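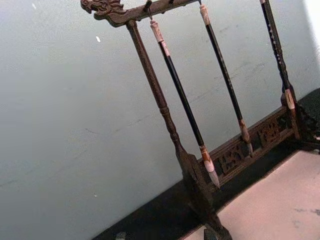
4.2 Frame selection for the wrist view. The planner takes a segment mask and a depth patch from each wrist camera and has to decide which way is up. We first assumed gravity could be read from the joint state alone. Works on paper. In practice the extrinsics drift, and a small error puts the grasp axis across a thin shaft instead of along it. So we added a second cue from hanging objects: anything long, thin and suspended gives a plumb line. The three brushes on the rack in Figure 2 run parallel even though the wrist view is tilted hard, and the line fit to their black shafts is what the filter uses. Carved parts are the trouble. The openwork in the base panel lets the pale background show through, so the depth there is full of holes, and the dragon head on the crossbar gets split into several segments. Both are masked out before the fit. Yurani Huamán wrote the mask step, Rūta Strazds the fit.

Figure 2. Views used by the selection module: wrist camera (first) and head camera (second).

4.3 Dip and stroke planning. The stroke planner, Jestetti, runs on the head view only. Input is the sheet outline, the dish rim and the tool pose. Output is a list of 200 waypoints per stroke, resampled at the controler. Dipping is a separate skill with its own stop rule.
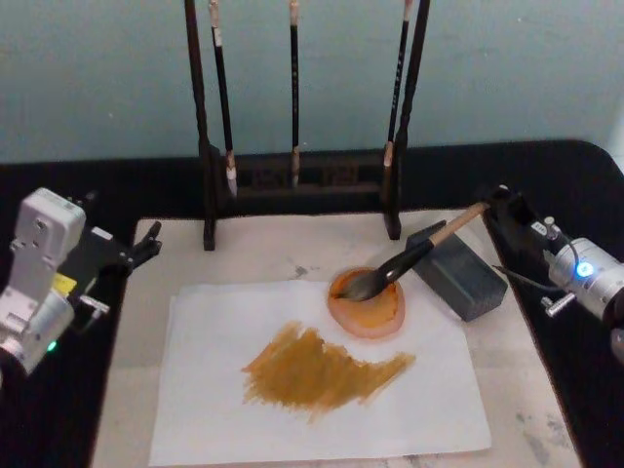 The stop rule is a force threshold plus a timeout. Once the bristles load up the tip is no longer a point, so the tool model swaps to a wider contact patch and keeps it until the next lift. Arm that isn't holding a tool is kept as a static obstacle, gripper open. Simple, wastes some workspace, but no deadlocks so far in the logs.

Training for the patch model used 3,000 simulated strokes and 106 real ones. Mixing them at a fixed ratio was better then fine-tuning on the real set at the end. We did not try a learned ratio. Thresholds were set by hand in April and left alone after that, see Section 5 for what happens when paper wrinkles under the brush.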